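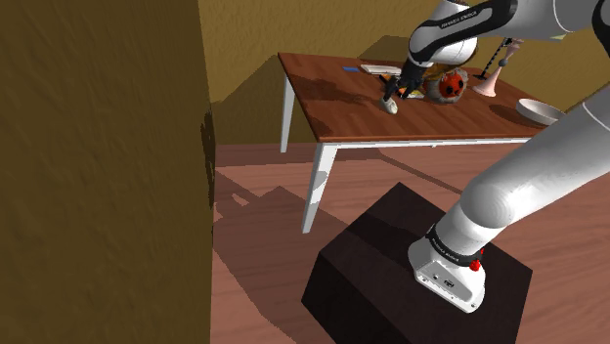 Arm over the practice table, Kamgate simulator.

Home > Manuals > Simulator > First Pick
Filed under: Robot Arms, Setup

4. First pick in simulation

The Kamgate brochure promises a first pick in 7 minutes. Allow 44.

4.1 Load the practice table. Leave the clutter where it is – a bare table flatters the software.

4.2 Pick a target with a simple outline. The stone will do.

4.3 Switch to the wrist view and line up the fingertips on either side of the stone.

NOTE: Hard, stepped shadow edges can pass for object edges. The auto-align tool is sold as immune to this. Check by eye.

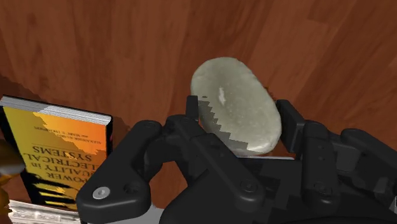 4.4 Close at low speed and watch the force readout, not the "Grasp OK" light.

CAUTION: A good score here says little about a real arm. Tài Lưu ran 38 trials before trusting the default grip force, then changed it.

Shares: 7 | Comments: 3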